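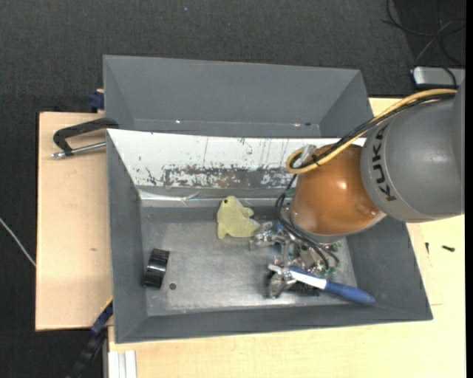 October 2020, stockroom notebook

Brushes again! I spent most of the morning going through the cleaning brushes and I'm writing it all down before I forget which ones I liked.

The gray bins are staying. I had my doubts, but they wipe out fast and they sit flat on the wood tables, and the toys can go in the same kind without looking out of place. Please don't stack them while there's anything with a handle inside (the long ones poke up and the top bin rocks, and then I'm on the carpet picking things up).

The blue-handled brush with the white part is my favorite so far. Nice fat rounded grip, dark bristles, easy to spot from the other side of the room. It goes in on the diagonal, handle down toward a corner, or it props itself on the wall and rolls. I tried one of the Drenitz brushes next to it and the handle is so skinny I kept losing it under everything else. Back in the cupboard with that one.

Bristle check: 3 brushes from the Grakaditz box have gone flat on one side, I think from being left standing on their bristles since January. I ran them under hot water and laid them on a towel. Two perked up a bit, the other is hopeless and can do floor duty.

The inventory sheet says 1,540 small items and I don't believe it for a second. My guess is roughly 1,000 once you take out the caps and the loose sponges that somebody logged one by one. Somebody being me, last winter.

Still to do: order 20 more brushes from Benítez, blue grips if they have them, and ask whether the white part comes off for washing. New labels for the Dalinau shelf, the old ones are curling. Also the dustpan has no brush and I can't find it anywhere, so if it's in your drawer, bring it back!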